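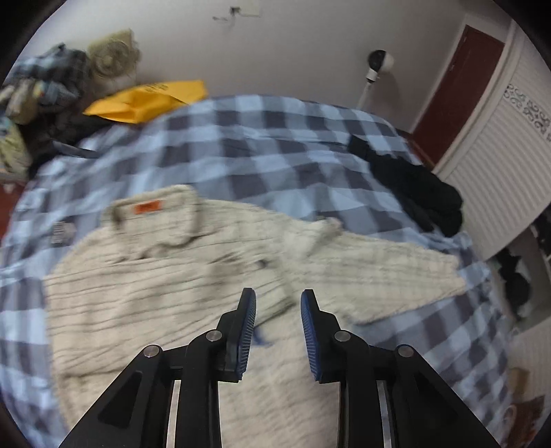 Section 4. Recording knitwear folds with the hand-held gripper

This section covers one garment type only: heavy knit sweaters on a made-up bed. Read Section 3 first if you have not yet paired the gripper with the logging software. T-shirts and towels have their own section, and their settings should not be carried over.

A word on expectations. The Brunico fold policy was reported as working on "everyday knitwear." When we set it up again at Hinirthorpe, most of that claim rested on thin, smooth sweaters on a plain surface. We do not yet know how much of it holds for thick ribbed knits on patterned bedding. The steps below are meant to let you find out, and a failed fold recorded properly is worth keeping.

4.1 Before you record

1. Make the bed and pull the top cover tight enough that it does not slide under the garment. Small wrinkles are fine.

2. Leave the rest of the room as it is. Do not tidy shelves or move other clothes off the bed unless they touch the garment. Earlier sets were recorded in cleared rooms, and the scores from those sets dropped when the policy was tried anywhere else.

3. Open and close the gripper fully five times. Both fingers should move together. If one lags, stop and go back to 3.6.

4. Wipe the blue finger pads with a dry cloth. Wool lint fills the ridges quickly.

5. Check that the log shows both finger width and pose. A log with pose alone will look normal on screen and is useless for training.

CAUTION: Keep your free hand clear of the linkage arms when closing the gripper. The joints can pinch skin.

4.2 Laying out the sweater

6. Drop the sweater on the bed from waist height, then spread it by hand until the body and both sleeves can be told apart. Do not smooth it flat. The starting shape should vary from one take to the next.

7. Turn the bed cover or change your standing position every ten takes.

Note: The Brunico write-up says that starting shape "has little effect." We could not confirm this. In our test most of the failures began with a sleeve lying under the body, a case their layout routine would have ruled out.

4.3 Recording the fold

8. Start the log and hold the gripper still over the garment for two seconds.

9. Bring one sleeve in across the body. Let go completely before moving on.

10. Move down to the lower hem. Place one finger beneath the edge and close slowly until the knit is held between the pads.

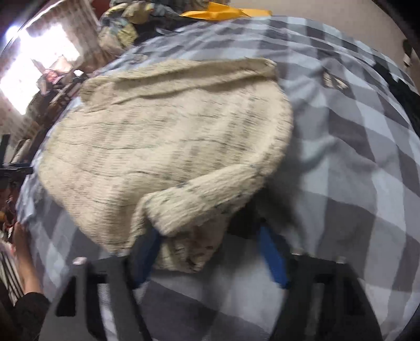
Figure 4-2. Closing on the lower hem with the sleeve folded in.

11. Lift the hem just clear of the cover and carry it toward the collar. Keep the speed even. If the knit stretches, lower your hand and continue the same take.

12. Open the gripper, back away, and stop the log.

Your free hand may steady the bed cover. It may not touch the sweater once the log is running. Takes in which it does must be marked "assisted," including takes where the touch seemed too small to matter.

CAUTION: Do not close hard on loose yarn. A snagged loop can pull a long thread and change how the garment behaves for every later take.

4.4 Marking the result

13. Mark each take as "complete," "partial" or "failed" before you start the next one. Marking from memory at the end of a session gave us kinder scores.

14. Keep every take. The Villanueva set holds 175 takes, of which 113 were marked complete. An earlier count put the figure at 145 by treating partial folds as complete. If you compare your results with an outside report, find out which of these two counts it uses.

15. Enter the garment, the cover and the room in the session sheet. Results should be split by all three.

4.5 Reading the numbers

A high share of complete takes tells you that a person holding the gripper can fold this sweater. It says nothing yet about the trained policy. The two figures have been printed side by side often enough that readers mix them up, so keep them in separate tables.

Do not report a policy score from fewer than 4 garments. One well-behaved sweater can carry an average a long way. The Nirovberg run looked strong until the results were split by garment, and most of the gain came from a single item.

If your scores for ribbed knits match those for smooth ones, check the log for mislabeled garments before reporting it. We have not seen that result in our own tests.

For battery care and pad replacement, go to Section 5.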